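The Great Blanket Turnout

If you walked past the Sotden community rooms this past week you may have wondered why so much bedding was coming through the door. It's our spring turnout! We do it every March, when the heavy blankets come off the beds and the light ones haven't quite gone on, and it might be my favorite thing in the whole newsletter year.

We've taken in 129 pieces so far, which is already 11 more than we had at this point last spring. Fleeces, quilts, crib covers, one enormous bedspread from Haberkorn Street that took two of us to fold (badly). Everything gets shaken out, checked for loose stitching, and sorted into keep, mend or pass along.

I'm completely taken with the patterns people live with at home. Ferns in rust and brown on a cream quilted blanket, with a ruffled brown trim! And right over it an orange fleece covered in dark navy roses and tulip buds. I would never have put those two together and now I want them both on my own bed.
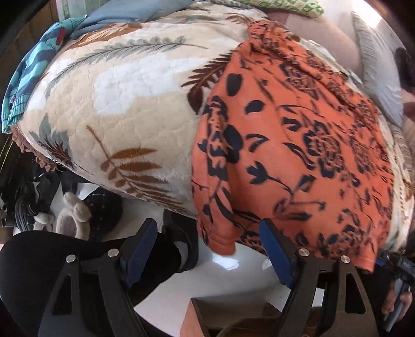 Folding the Big Ones

Helmut Weidemann showed a few of us his way with a thick quilted blanket, and I've been doing it at home ever since. Fold it in thirds the long way, smooth it from the middle out, then roll it from the plain end so any ruffle finishes on the outside. Don't pull the trim tight. Fleece is easier, just fold it in half until it fits your shelf, and keep it away from anything with Velcro.

If you're washing first, go cool and skip the softener on fleece. Quilted pieces like a second spin and plenty of room on the line.

Still Bringing Things In?

Yes please! Drop-off stays open through the end of the month at the Sekell Road entrance. Pillows are welcome too, as long as the covers zip or button. Put your name on the bag if you'd like it back, and tell us if a piece needs mending. The sewing table is in room 603 this year.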